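Eltetti Lei 6 – Frequently Asked Questions

We have collected on this page the questions which our shop receives most often about the Lei 6 phone. The answers are for the model sold by Wernis. If you bought the phone in another country, some details of the network and the warranty can be different.

Buying and price

How much does the Lei 6 cost?
The price is 3199 in our local currency, with tax included. The charger is not in this price. If you order the phone together with a subscription from an operator, the operator decides the monthly price and we cannot change it.

Which colours can I choose?
Dark green and grey. The light blue version was announced at the same time, but we don't have it in the shop yet. We expect it in August. You can leave your e-mail address on the product page and we will write to you when it arrives.

Is the Lei 6 the same phone as the Gorko 6?
Yes, nearly. Gorko is the name which Eltetti uses in some other markets. The screen, the battery and the cameras are the same. The Gorko has one SIM slot and the Lei has two, and the radio supports other frequency bands. Please don't buy a Gorko from abroad only because it is cheaper, before you have checked the bands with your operator.

Do the cases for the Gorko fit?
They fit. The body has the same size and the buttons are in the same places. The screen protectors fit also.

What is in the box?
The phone, a USB-C cable, a small tool for the SIM tray and a paper guide. There are no earphones.

Setting up

Can I move everything from my old phone?
Most things. Contacts, pictures, messages, the calendar and the list of your apps can be moved with the program Eltetti Move, which is already on the phone. You need to install it on the old phone too. Both phones must be on the same Wi-Fi and both should have at least 20 per cent of battery left. Bank apps and apps for identification must be activated again by hand. Keep the old phone until you have done this.

The transfer stopped in the middle. Must I begin again?
No. Open Eltetti Move on both phones and choose Continue. It remembers which files were already copied. If Continue is grey, restart the new phone and wait a few minutes before you open the program.

Can I use an eSIM?
Yes. You can have two physical cards, or one physical card and one eSIM. Three numbers at the same time is not possible.

The phone shows the wrong language after an update.
It happened to several customers with the spring update. Go to Settings, then System, then Language, and move your own language to the top of the list. The keyboard has its own language setting, so check this too.

Battery and charging

How fast does it charge?
The phone accepts up to 70 watts, but only with a charger from Eltetti. With an ordinary USB-C charger it is slower, but it is not dangerous for the battery. In the night the phone slows down the charging by itself. If you don't want this, turn off Careful Charging in the battery settings.

Does it have wireless charging?
No. We get this question often, maybe because the more expensive Lei model has it.

The battery gets empty quickly in the first days. Is it broken?
Usually it is not. The phone sorts your pictures and updates the apps in the background after the first start, and this takes energy. Please use it normally for one week. If it is still bad after that, look in the battery settings which app is on the top of the list, and write to us with this information.

Camera

Why are my pictures in the gallery smaller than I expected?
The main camera joins several pixels into one in the normal mode, which gives less noise in the dark. For the full resolution choose High-Res in the camera menu. These files are big, so I would not use it for every picture.

Can I turn off the shutter sound?
Yes, in the camera settings. In a few countries the law requires the sound, and there the choice is missing.

What does the grid do?
It puts thin lines on the screen when you take a picture, so that it is easier to keep a table edge or a horizon straight. The lines are not saved in the picture. 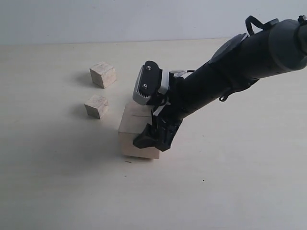
Updates, repair and warranty

How long will the phone get updates?
Eltetti has promised four new versions of the system and six years of security updates, counted from the day when the model came on sale – not from the day when you bought it.

Where do I send a broken phone?
Fill in the repair form on our website first. You will get a number and an address label. Please remove the SIM cards and the case, and turn off the screen lock if the phone still starts. Without the repair number the parcel waits in the store and everything takes longer.

Does the warranty cover a cracked screen?
It does not, unless the crack was there when you opened the box. In that case tell us as soon as possible and keep the packaging.

Can I return the phone if I have already used it?
You can return it within the normal return period, but it must be reset and without scratches. Remember to sign out from your Eltetti account before the reset. Otherwise the phone stays locked and we must send it back to you.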